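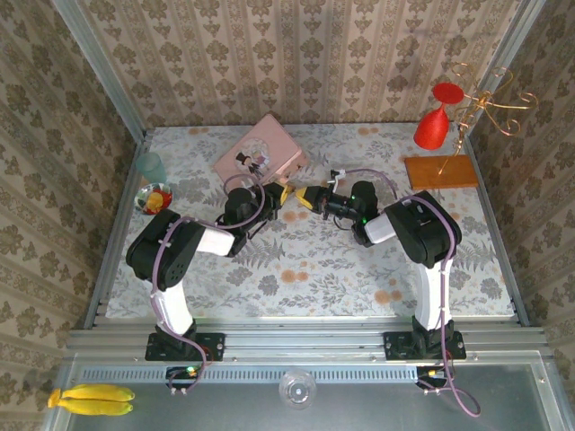 Buto is a two-armed robot workstation built in a shared workshop and documented by its makers on the workshop's project pages. It belongs to the class of amateur "bimanual" machines, in which a pair of small arms work on the same tabletop and are meant to cooperate on household handling tasks. Both arms stand on black mounting plates fixed to a single aluminum rail along the near edge of the table, a layout that keeps them in line with each other but puts everything at the back of the table at the far end of their reach. The project has a modest following among hobbyists and has been criticized for claims that its published records do not fully support.

Background

The project began in March as a rebuild of an earlier one-armed machine, Festen, which had been abandoned after repeated failures in its shoulder joint. The build log gives little detail on those failures. It blames the motor supplier in one entry and an overtightened bracket in another, and the two accounts have never been reconciled. Parts of Festen's power supply are said to have been reused, though the parts list for Buto shows a new one.

Construction

The arms are made of short white links joined by black housings, and each ends in a two-sided gripper with yellow fingertips. Lavender cables run outside the links instead of through them. The builders describe this as a choice made for easy repair. Critics on the workshop's own message board have pointed out that exposed cables can snag on objects and on the other arm, and that the log records cable replacements more often than any other repair.

The table stands in an aluminum-framed enclosure lined with beige damask wallpaper, and a floral cloth covers the working surface. According to the project notes, the patterned surfaces make the workspace look more like a home than a bench. Whether this makes any difference to the machine's performance is unknown. No comparison with a plain background has been published, and cloth brings a problem of its own, as it can shift or bunch when a gripper presses down on it.

Software

Buto runs on Wolaneo, a control package written by members of the same workshop. An operator guides the arms through a task, the movements are recorded, and the recordings are used to train a program that attempts the task alone. Wolaneo's documentation is uneven. The installation guide is thorough, while the section on training consists mainly of settings with no account of how they were chosen.

The log reports 1068 recorded runs as of 19th January. It does not say how many were discarded, which makes the number hard to interpret. Several entries mention deleting "bad" runs without defining the term.

Claimed performance

The builders state that Buto completes its handling tasks 78 percent of the time. The figure is widely repeated in hobbyist discussions, usually without its conditions. It applies to 16 object types, placed by hand in positions close to those used in training, and an operator was allowed to restart a stalled attempt. Restarted attempts were counted as successes if they finished.

Glassware is the weakest area. Stemmed glasses, which the project lists among its target objects, offer a narrow and slippery grip, and the log is vague about results with them. Passing an object from one gripper to the other is described as "working" in the project summary and as "sometimes working" in the log entries on which that summary is based.

Cost

No full accounting exists. The parts list covers the arms, rail and electronics but leaves out the enclosure, the tools and all labor. Comparisons with commercial machines, which appear on the project's front page, should be read with that in mind.

Related projects

Thongsuk, a build from a second workshop, uses the same general arm layout with 2 changes: the cables are enclosed, and the rail is mounted at the side of the table. Its builders reported that they could not match Buto's published success rate using the same software. Buto's makers attributed the gap to differences in assembly. The recordings that might settle the matter have not been released.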